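# Robot cell technician, soft goods cell (one opening, Dastska workshop)

Posted December 5, 2022

Hekier is hiring one technician to set up, look after and repair a single robot cell. The arm works from a table next to a sofa, handling pillows, throws and baskets.
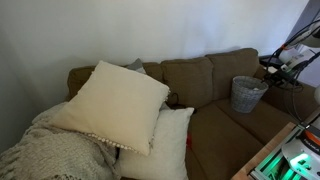
Biljana Kneževič read the draft of this ad and asked us to say up front that most of the job is cables, bolts and log sheets, and that anyone hoping to write control software all day will be unhappy. She held the job for two years, so we have left her remark in and written the rest to match.

## The cell

One Franka arm, fixed to a table on an aluminum rail structure, with its cabling run down from above. The sofa stays where it is and the table is set to it. Pillows, a knitted throw and a small woven basket are the usual stock, and they get swapped out as they wear.

The cell runs 8 hours a day. Last year it logged 325 hours of unplanned downtime. Most of that went to three things: cable wear, a table that crept out of position, and knit fiber in the gripper fingers. Your first goal is to bring that number down.

## What you will do

Every morning, before the first run:

- Check the cable bundle by hand from the top anchor to the base. Look for flat spots, rubbing and loose ties.
- Check the table against the floor marks. If it has moved, reset it and tell the operator, who will need to redo the camera calibration.
- Test both emergency stops and initial the sheet.
- Clean the gripper fingers. Dry brush first, then a wipe.
- Put the sofa and its stock back to the start layout on the day's sheet.

Every month:

- Check the base bolts and the rail joints with the torque wrench.
- Pull the arm through its full range in hand-guiding mode and listen. Write down anything new, even if you can't say what it is.
- Replace finger pads. We buy these from Kendus and keep a box in the cabinet.
- Back up the controller settings to the shop drive.

When something breaks, you are the first person called. You find the fault, fix what can be fixed on site, and write it up. Faults inside the arm itself go back to the supplier – we don't open joints here. You would pack the arm, ship it, mount the spare and get the cell running again. The last swap took most of a shift, and the slow part was the cabling.

There is also some planned work. In June we want to replace the cable support with a longer one so the bundle has more slack when the arm reaches for the far end of the sofa. Uçar is making the bracket. You would fit it, route the cables and decide where the ties go.

## What we need from you

- At least 2 years of hands-on work with industrial or collaborative arms, or with similar machines such as packaging lines or CNC equipment.
- You can read a wiring diagram and use a multimeter without help.
- Safe lockout habits. We will ask about this in detail.
- Clear, short written notes. The evening operator reads what you leave and works from it.
- You can lift 50 pounds with a second person. Nobody mounts or removes the arm alone.

Useful but not required: basic Linux, some Python, experience crimping small connectors, any sewing. The last one is meant seriously – stock gets torn, and a mended throw saves a reorder.

A degree is not required. Cuiping Tang, now lead technician, came to us from appliance repair.

## Hours, pay and people

Full time, early shift. Pay is hourly and depends on experience; we give the range on the first phone call, before you spend any more time on us. Overtime is paid and has to be agreed ahead, except for breakdowns. Tools are supplied. Safety shoes are refunded against a receipt.

You would report to Cuiping Tang and work next to Qiuyue Jin, who operates the cell. Training takes roughly 3 weeks. In the first week you watch and do the morning checks with Cuiping. After that you do them and she watches.

## How to apply

Send a resume and one page about a machine you kept running. Tell us what kept failing, what you tried and what you ended up changing. Plain text is fine. We don't need a cover letter.

Applications go to Sanaa El Khatib at the Dastska front office, on paper or by email, with "cell technician" in the subject line. Applicants we want to meet will be asked in for a half day. It includes a paid practical: tracing a cable fault on a bench setup, then a handover note written for the next shift.

Questions about the work itself can go to Cuiping. Call the front office and ask for her after the morning checks are done.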